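Ticket: Replacement finger pads and second spare handheld unit, Q4 budget
Queue: Equipment requests
Status: Waiting on requester (changed from Waiting on purchasing) (changed from Waiting on requester)
Opened by: Princess Maglaya
Assigned to: Heikki Valtonen
Site: Berkton

Princess Maglaya wrote:

Opening this as a troubleshooting ticket because the purchasing form wants a cost code before it will let me type anything, and the cost code comes from the budget sheet, and the budget sheet wants the ticket number. So: hello, ticket number.

The problem. We run handheld grippers in the Berkton room most days, and the finger pads wear out. When they wear out, the grip slips, and whoever is holding the tool starts squeezing harder to make up for it, and then the recordings are no use to the Clodstead people. I would like to buy pads before that point and not after it. I would also like a spare handheld unit, so that one broken trigger doesn't send somebody home.

Quote from Kofler for the pads is attached. They sell them in packs, minimum order 13 packs, for reasons I asked about and did not understand.

Heikki Valtonen wrote:

Thanks. A few things before this goes anywhere.

Which pads? The Kofler quote has two part numbers on it and one of them is for the old flat style. Are we still using flat pads on anything?

Also, the attached quote expired in the summer.

Princess Maglaya wrote:

Ribbed. We don't use the flat ones. There is a box of flat ones on the shelf if you would like to count that as an asset.

I've asked Kofler for a fresh quote. They say two days, and they have said two days before.

Heikki Valtonen wrote:

Can you send something showing the current pads on the tool, so I can put it next to the drawing? The catalog has three kinds of "ribbed" and I'm not going to guess with a minimum order of 13.

Princess Maglaya wrote:

Attached. Ribs run up and down, pads face each other, dark all the way in. It should match the second drawing in the Kofler PDF, the one on the page that prints sideways.
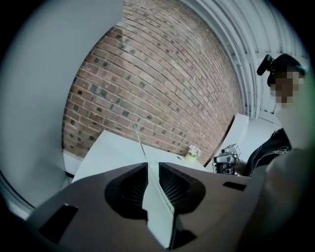
Ribbed pads on the gripper, Berkton room.

Heikki Valtonen wrote:

OK, that rules out the cross-cut ones. The second drawing looks right to me too. I'll put it down as vertical rib, black, and ask Kofler to confirm in writing.

While I have it open: I see another handheld there, the gray one by the table. Is that the spare you're asking for? If you already have a second unit I need to know, because the request says "second spare" and I read that as a third tool.

Princess Maglaya wrote:

It's a fair question and the title is my fault. We have two working units and both get used at the same time. We have a spare that lives in a drawer and has no trigger spring. I'm calling that one the first spare out of politeness. The new one would be the second spare, or, looked at from the side of things that work, the only one.

Could we fix the drawer one? I asked Unel. They'll look at it for a bench fee and then tell us what it costs, and the bench fee doesn't come off the repair.

Heikki Valtonen wrote:

How much is the bench fee?

Princess Maglaya wrote:

They'll tell us once they've received the unit.

Heikki Valtonen wrote:

Right.

Splitting this into lines so finance can say no to them one at a time.

Line 1. Pads, vertical rib, Kofler, 13 packs. Treat as consumables. I've put 1000 against this for the year. That's the ceiling, so if the new quote comes in over it, come back to me first and don't let them ship.

Line 2. New handheld unit. Ceiling 3000, equipment budget. Needs a second quote by policy, even if only one firm makes it. A note saying "only one firm makes it" counts as the second quote, provided it's on the right form.

Line 3. Repair of the drawer unit, Unel. On hold until somebody can put a number on it.

Line 4. Caps with the head mounts. You didn't ask, but I saw one being worn in your attachment and there's nothing in this year's plan for them. Do they wear out?

Princess Maglaya wrote:

The caps are fine. The mounts are fine. The little clips that hold the mounts on are less fine, but they cost next to nothing and I've been buying them with petty cash. Please don't make a line for them. If there's a line I'll need a cost code.

On line 1: the ceiling works on last year's price. We go through a set of pads in roughly a month per tool, quicker if people are picking up anything gritty, so 13 packs gets us well past the next budget round. I'd still take them. The storage is free and my patience isn't.

On line 2: does the 3000 include shipping and the charging cradle? The cradle is sold separately, and the tool doesn't do much without it.

Heikki Valtonen wrote:

It has to include both. Ask for one quote with everything on it. If the cradle arrives as its own invoice it gets treated as a new request, and we'll be back here with a new ticket.

You could share a cradle between the tools in the meantime. How long is a charge?

Princess Maglaya wrote:

Long enough that we tried that and stopped. The two cradles we have are in use over lunch, which is the only gap. A third tool with no cradle would spend the afternoon flat.

I've asked for the combined quote. Same contact, same two days.

Heikki Valtonen wrote:

Update, Thu 8 October. Kofler confirmed vertical rib in writing and the new pad quote is under the ceiling. Line 1 approved, order going out. Delivery is to the Berkton front desk, so please warn them. Last time the boxes went to Clodstead and stayed there.

Line 2 is missing the sole-supplier form. I have the note you wrote. I need the same note on the form.

Line 3 still on hold. If you want Unel to look at it, I can move the bench fee to the repairs pot once they name it, but they have to name it before the unit leaves the building.

Anything not ordered by the start of December rolls into next year's plan and has to be asked for again from the top.

Princess Maglaya wrote:

Front desk warned. They asked how many boxes and I said more than we need.

The form wants the ticket number, which I have, and the signature of the budget holder. I looked that up and it's you. Sending it over now.

For line 3, I've written to Unel again asking for the fee as a number. If they won't give one by the end of the month, please close that line and I'll use the drawer unit for parts. The housing and one side of the jaw are still good.

Heikki Valtonen wrote:

Signed and sent back. You left the cost code blank on page two. It's the same one as line 2 in the budget sheet, which I've now unlocked for you.

Setting this to Waiting on requester until the form comes through.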